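Home Topics Unsolved Members Log in

Can torn paper bags go in curbside recycling?

Khrystyna Didenko, Tue 11 April 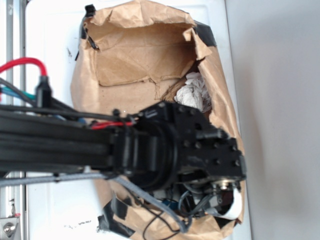 Vakdale's leaflet lists brown paper but says nothing on condition. Mine tear at the fold. Does that matter?

Marchuk
Tears are fine. Grease is the problem -- cut out any stained part and compost it. Restow's sheet, page 2, covers glued handles; paper ones stay on.

zundthorpe92
I burn mine.

pell_r
Flatten them first. Shredded paper is a separate category in Vakdale and needs a closed sack. A torn bag doesn't count as shredded.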